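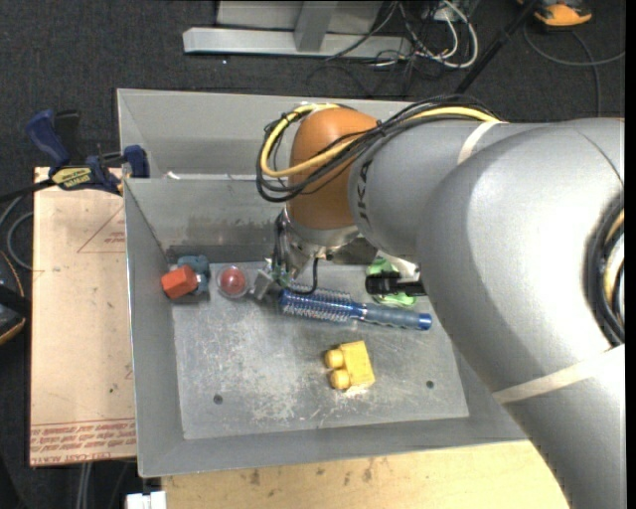 Figure 4. Arm and gripper over the front bin, with the cable bundle routed across the orange joint.

Section 4. Cable Routing and Bin Setup

This section applies to the Naltham bin-picking cell as installed at the Bralby site. Complete Section 3 (Mounting the Arm) before you begin. The work requires one trained operator and a second person at the stop button.

CAUTION: Switch the arm controller off and lock it out before reaching into the bin or touching any cable. The gripper may open or drop slightly when power is removed.

4.1 Securing the bin

1. Set the bin in its marked position, with the front compartment inside the reach of the arm.
2. Fit the bar clamp to the left wall of the bin. Tighten it by hand until the bin no longer shifts when pushed from the side.
3. Check that loose boards and sheet stock beside the bin lie flat and do not rise above the rim.
4. Remove scraps and packing material from the rim between the front and rear compartments.

Note: Scratches and scuffs on the bin floor are normal and do not affect picking. Replace the bin if the floor is dented or an edge has lifted.

4.2 Routing the cables

1. Lay the black cables along the top of the forearm, together with the thicker yellow cable.
2. Carry the bundle over the orange joint and leave a wide loop at its side. The loop must be large enough for the joint to turn through its full range without pulling the cables tight.
3. Fasten the bundle to the arm with a band. Do not place a band across a joint.
4. Lead the thin gripper cable away from the wrist in a loose bend. Confirm that it cannot reach the fingertip or catch on items in the bin.
5. Move floor cables clear of the bin and of the operator's walkway.

CAUTION: A loop that is too short will strain the connectors. A loop that is too long may snag on the bin wall — check both conditions at low speed before normal operation.

4.3 Loading the test items

1. Place a small mixed set of household items and toys in the front compartment. The set should include a long item, such as a hairbrush, and a toy building block.
2. Spread the items across the floor. Some may rest against each other or against the walls.
3. Restore power and select Manual Slow on the Naqvi control panel.
4. Lower the gripper toward the long item and stop with the fingertip 35 mm above the bin floor.
5. Hold this position for 2 minutes and watch the cable bundle for movement. If it slides, return to Section 4.2, step 3.

Record the result in the cell log. Questions about worn bands or damaged cables should be sent to Jozefína Danko, Skinitz Service Desk, before the cell is used again.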